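Two hands, two controllers, one week

I spent the last stretch of evenings comparing two controllers on the same pair of hands, and I want to get the notes down before I forget which settings went with which.

The first is the Honen board, which I have used since spring. The second is the Trandside unit, bought used, with a cracked corner on the case and no manual. Both drive the fingers over the same bus, so swapping them takes a few minutes and a screwdriver. The arms stayed on their own controller the whole time. I wanted to change one thing and leave the rest alone.

The Honen is easy to set up and slow to forgive. It wants a position for every joint, and it will go to that position whether something is in the way or not. You can cap the current, and I did, but with the cap low the fingers stall before they close on anything with weight. With the cap high they squeeze too hard. I ended up with one cap for the thumb and another for the other fingers, and that got me through most of the objects I have.

The Trandside does it the other way around. You give it a force and a speed and it closes until it feels resistance. The default update rate was 144 and the fingers buzzed. I changed the filter, then changed it back, and in the end the buzz came from a loose connector on my side. That was a whole evening.

For the test I ran the same grasp 70 times on each board: one hand low at the base to steady the object, the other coming over the top. Honen dropped fewer. Trandside left fewer marks on the soft objects and was much better when I put the object down slightly off its spot. I moved it by hand between runs and did not use a jig, so take the comparison for what it is.

The thing I did not expect to care about was the log format. Honen writes one plain text line per step, and I can open it in anything. Trandside writes a binary file and the tool that reads it crashes on files over 3000 lines — I cut mine into pieces with a script.
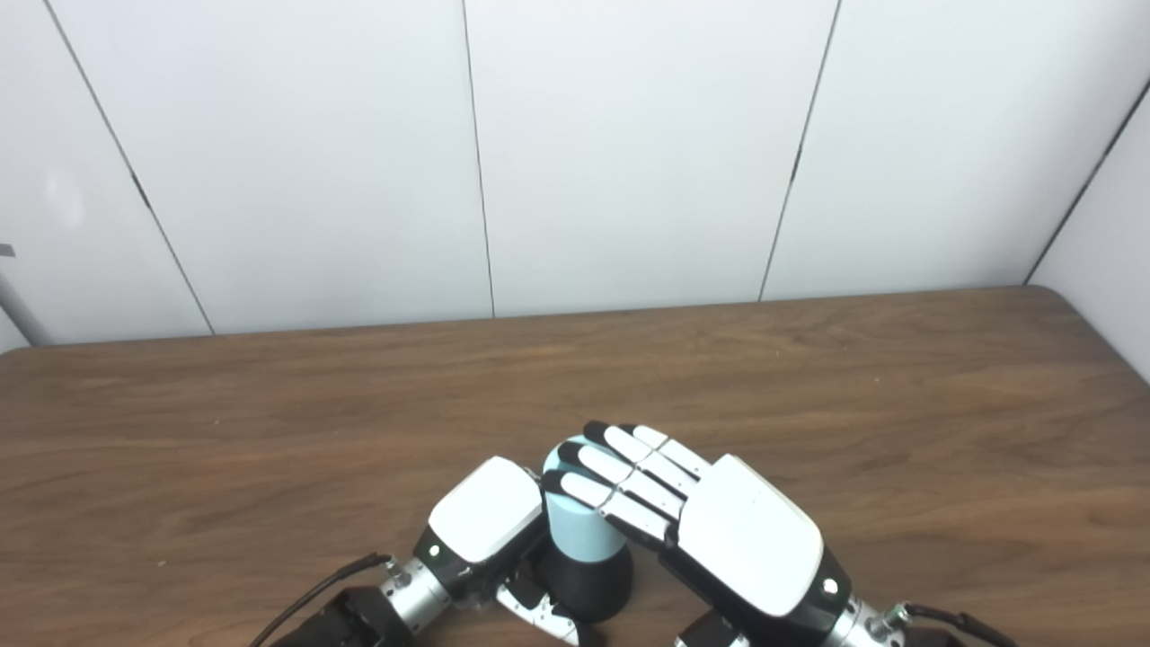 Sernaldale, October

Both hands are at the cylinder with the blue upper part and the black base. I like it for this because the base is wider than the top, so the two hands have different jobs. The right one reaches over and covers the top with its fingers side by side, and the left one stays down near the base. If the top hand comes in too steep, the fingertips land past the far side and the thumb has nothing to push against. I lowered the approach angle twice this week and will probably do it again.

The white panels behind the table are staying. With the old shelves back there, the head camera kept picking up edges that had nothing to do with the object.

Next is the Mazandarani wrist adapter, if the screws arrive. I have the Trandside plugged in for now, and the Honen is in the drawer with its cables taped to it.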